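Giving up the big weekly shop: has anyone stuck with it?

Board: Food, Shopping and Making Ends Meet
Started by marrowfat_mum, 4/30/25

marrowfat_mum
Posts: 968

Hello all, and apologies in advance as this is going to be a long one, so put the kettle on.

I've done one big supermarket shop a week for as long as I've had a home of my own. List on the fridge, trolley, same aisles in the same order, home, put it all away, collapse. Last month the bill came to £122 for what I'd have called a very ordinary week, no birthday, no visitors, not even any washing powder, and I sat in the car park looking at the receipt feeling really quite cross. Then I got home and had to throw out a bag of spinach, half a cucumber and some yoghurts to make room for the new spinach, cucumber and yoghurts. Something in me just went, well, this is silly!

So I've started buying little and often. We're lucky in Corkeck that we still have a greengrocer (Alia, next to the old bank, the one with the awning), a butcher who's a bit dear but lovely, a baker that shuts at lunchtime, and Kong for rice and noodles and all the sauces. I go out most days after work with one bag and buy what we'll eat that night and perhaps the next morning. I'm a few weeks in now and I'm enjoying it far more than I expected, but I can't quite tell yet if I'm saving money or just spending it in smaller lumps.
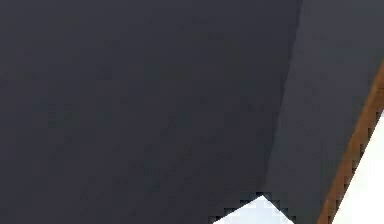

Charcoal grey mostly, with a bit of brown and white past the edges.

Anyway, what I'd love to know is whether anybody has kept this up for longer than a season. Did the bills go down? Did you get fed up in the rain? And what do you do about the heavy dull things, potatoes and tins and loo roll and so on? My other half thinks I'll be back with the trolley by August and I would dearly like to prove him wrong.

pelican_crossing
Posts: 2000

Two years for us, and I wouldn't go back. I'll say straight away that the bills didn't drop much at first. What dropped was the waste. We used to fill the food caddy to the brim and now it's mostly peelings and teabags. The savings came later, once I'd stopped buying "in case". In case somebody pops in, in case we fancy a curry, in case there's snow. You'd be amazed how much of my old shop was in case.

For the heavy things we do one delivery every couple of months, tins and flour and cleaning bits and the cat litter, and it all goes under the stairs. I think of that as a different job from food shopping altogether. It's more like getting the oil tank filled.

ted_and_breakfast
Posts: 311

I'm going to be the grump, I'm afraid, and I hope you'll take it kindly. This works beautifully if you live near the shops and finish work before they shut. I don't and I don't. My nearest greengrocer is a bus ride away and closes before I've got my coat on. If I tried little and often I'd be doing it all in the petrol station, and a petrol station onion costs more than I care to say.

I also think people forget how the small shops price things. The veg is cheaper, I'll give you that. But a jar of anything, a packet of anything, a block of butter? I've stood there and compared. My big shop isn't glamorous but I plan seven dinners, I write them on the back of an envelope, and I throw out next to nothing. It's the planning that saves the money, in my view, and you can do that with a trolley just as well.

marrowfat_mum
Posts: 968

Taken very kindly, ted_and_breakfast! And you're right, I should have said that I pass the shops on my way home, so it's no great hardship. I wouldn't dream of telling somebody with a long bus ride to do the same.

I'm a bit ashamed to say I have never once managed to plan seven dinners and then cook them. I get as far as the third and then somebody has a club, or I'm tired, or we've been given a marrow, and the whole thing slides. I do admire people who can do it. My mother could. She had fish on the same day every week of my childhood and I believe she'd have fed us fish on that day if the house had been on fire.

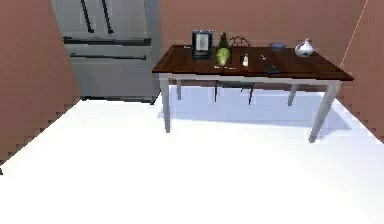

What I've found with the small shops is that I let them decide. If the leeks look nice then it's leeks, and if the butcher has a tray of something reduced at the end of the day then it's that. Last night was leek and potato soup with the end of the baker's loaf, toasted, and a scraping of blue cheese I'd forgotten about, and everybody had seconds. I'd never have put that on a list. I'd have written "something with chicken" as I always do, and we'd have had something with chicken.

I do take your point about the butter. I've given up on buying butter in the small shops and I get it when I'm passing the supermarket, along with the milk.

hob_and_nob
Posts: 57

Oh this is such a nice thread, I've been reading along with my supper. We did it for one whole winter when the car was off the road, so we hadn't much choice, and I have very fond memories of it (the children less so, they were the ones carrying the swede). My best advice is to have a few things always in the house that make a dinner by themselves. For us it's eggs, red lentils, a tin of tomatoes, frozen peas and pasta. On the evening when it's lashing down and you can't face going out, you don't go, and there's still a meal.

Also, take cash! I took a set amount out each week and kept it in an old purse, and when the purse was empty we ate lentils. With a card I never had the faintest idea where it all went.

quincejelly
Posts: 640

I'd go gently on the cash advice, hob_and_nob, only because our butcher has gone card only and so has the bakery van. I use Skasent on my phone, which lets me put each little shop in as I go and adds it up for the week. It's a bit fiddly and I forget half the time, but when I do remember it's an eye-opener. The thing that got me was cake. I was going into the baker's for a loaf and coming out with a loaf and a cake, nearly every time. A cake here and there is one of life's pleasures, but I was having one most afternoons and calling it the bread bill.

ted_and_breakfast
Posts: 311

And there's my other objection, put better than I could have done it! Every time you walk into a shop you buy something you didn't go in for. Go once a week and you only have to be strong once a week.

pelican_crossing
Posts: 2000

I don't think that's quite fair, Ted. I bought far more rubbish in the supermarket than I ever do at the greengrocer. There isn't a middle aisle at the greengrocer. The worst I've ever done in there is a punnet of cherries. And if you mean the baker, well, have you ever gone round a supermarket hungry and come out without a multipack of something? I certainly haven't.

I'd say there's another side to it as well, which doesn't show up on a receipt. I know the people behind the counters now. When I had my hip done the greengrocer dropped a bag round on her way home, and I hadn't asked. I'm sure plenty of supermarkets have kind staff too, but I was never there long enough to find out.

ted_and_breakfast
Posts: 311

All right, I'll give you the hip. I won't give you the butter.

marrowfat_mum
Posts: 968

Thank you so much, everybody, I've read every one of these out loud to my other half whether he wanted me to or not. I've made myself a list of the always-in-the-house things (I've pinched yours, hob_and_nob, and added noodles and a jar of black bean sauce from Kong, as that with any old vegetable is a dinner in my book). I've downloaded Skasent too, and so far I have put in one cabbage. 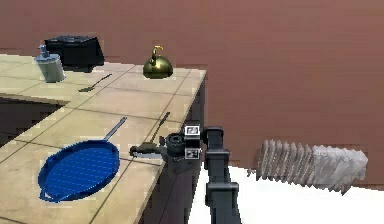 I'm also going to try pelican_crossing's idea of keeping the heavy stuff as a separate job. I think that's where I was going wrong. I was trying to carry a sack of potatoes home from Alia along with everything else, and arriving in a dreadful mood, and then blaming the whole idea for it. She does sell them loose, so there's no earthly reason I can't buy enough for one night and leave the rest where they are.

One more question while I've got you. What does everyone do about bread? The baker shuts at lunchtime, as I said, so unless I nip out in my break I miss it, and then the loaf sits in my bag at work all afternoon making everybody hungry.

quincejelly
Posts: 640

Ask if they'll keep one by for you! Ours puts a few behind the counter with names on and leaves them with the newsagent next door after closing. Otherwise, buy two when you can get there and slice one for the freezer. It toasts straight from frozen, and I doubt your lot would notice in a sandwich by lunchtime.

hob_and_nob
Posts: 57

Seconding the freezer. Slice it first though, I've been at a frozen cob with a bread knife and a tea towel and I don't recommend it.

ted_and_breakfast
Posts: 311

I make my own bread, as it happens, so we've found one thing I don't buy with a trolley. Happy to put the recipe up if it's wanted. It's a plain white tin loaf, nothing fancy, and you do need to be in for the morning.

marrowfat_mum
Posts: 968

Yes please to the recipe! And do come back and tell us what you put on it, I've a feeling I know your views on butter.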